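4.2 Simulated drawer placement

The bench trials in Section 4.1 compare the two end effectors on isolated grasps. They say little about how the choice of hand and controller affects a task in which the object has to be carried past furniture and released inside a confined volume. We therefore ran a second comparison in simulation, using a kitchen counter layout with a pull-out drawer as the target. The task is to grasp a soda can standing on the counter, move it over the front panel of the drawer, set it down inside, and withdraw the hand. An episode starts with the drawer open, so that opening errors do not enter the results.

The layout was taken from the Clineo asset set with minor changes to the collision meshes. The drawer walls were rebuilt as convex parts after early runs showed fingertips passing through the side wall at high closing speed. Other items on the counter are fixed in type, but their positions are drawn at the start of each episode from a bounded region that keeps a free path between the can and the drawer. The can is placed on the marble surface within reach of the right hand. Its yaw is drawn uniformly, which has no effect on the grasp geometry but does change the visible part of the label. 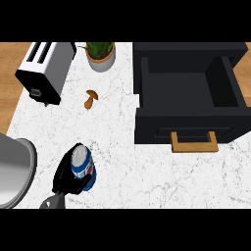
Two controllers were compared. The first, referred to as Drakis, is a joint-space impedance controller with a fixed stiffness per joint and a feed-forward gravity term. The second, Lidon, works in task space and lowers the stiffness along the approach axis once the estimated contact force passes a threshold. Both receive the same policy output: a target wrist pose and a scalar closing command, which is mapped to the individual finger joints by a fixed synergy table. The policy was trained once on teleoperated demonstrations and was not fine-tuned for either controller. Of the 1,249 demonstrations recorded, 980 were kept. The remainder were removed because the operator regrasped the can, because the can was tipped over before contact, or because the simulator reported penetration between a finger link and the can.

Observations consist of a single head-mounted RGB view and the joint positions of both arms. No depth channel is used. The head view is padded at the top and bottom to the input shape expected by the encoder, and the padding was kept constant in training and evaluation. We tested a version with cropped input during development and abandoned it, as the crop removed the wrist from view during the last part of the approach in a large share of the episodes. Joint positions of the left arm are included in the observation vector although the left arm does no work in this task. Removing them would have required a separate policy for the two-arm tasks in Section 4.3.

Each controller was evaluated over 1,000 episodes with matched random seeds, so that every starting layout was seen by both. An episode counts as a success if the can rests on its base inside the drawer and the hand is clear of it when the time limit is reached. A can lying on its side in the drawer is scored as a failure and logged under its own code. We also log the largest lateral force on the can between first contact and release, and the number of contacts between the hand and the drawer front.

The release phase separates the controllers more clearly than the grasp phase. With the can between the fingers and its base close to the drawer floor, small errors in wrist height lead either to a drop or to a downward push against the floor. Under Drakis, a downward push is held at full stiffness until the policy issues the opening command, and the stored force is then released through the can as the fingers part. Under Lidon the wrist yields upward, and the can is usually free of load before the fingers open. The second stage, in which the hand moves sideways away from the can, depends mainly on how far the thumb has opened. The synergy table moves the thumb last, and a withdrawal begun too early drags the thumb pad along the side of the can.

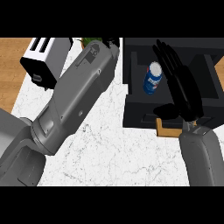 Figure 2. Simulated head view, right hand open beside the can in the drawer compartment. The left forearm is in the foreground.

The position of the left forearm in Figure 2 points to a limitation of the setup. The left arm is held by the same policy and is free to drift within its joint limits. Where it comes between the head camera and the counter, it hides objects that the policy may have used as visual reference. We did not penalize this drift in training. A. Salian repeated a subset of the seeds with the left arm locked at its starting pose and found the ranking of the controllers unchanged, although the variance between seeds was lower for both.

Contacts with the drawer front occurred under both controllers, mostly at the handle. The handle projects past the panel and is modeled as a rigid body with no compliance. On physical hardware we would expect such a contact to shift the drawer on its runners. The simulated drawer is held by a joint with high damping and moves very little, which probably flatters the stiffer controller. B. Seidel measured the runner friction of a Fröhlich drawer unit for this purpose in September, but the values have not yet been carried over into the simulation and are not used in any result reported here.

Friction between the fingertips and the can was set to a single value for all episodes. A sweep over this parameter is given in the appendix.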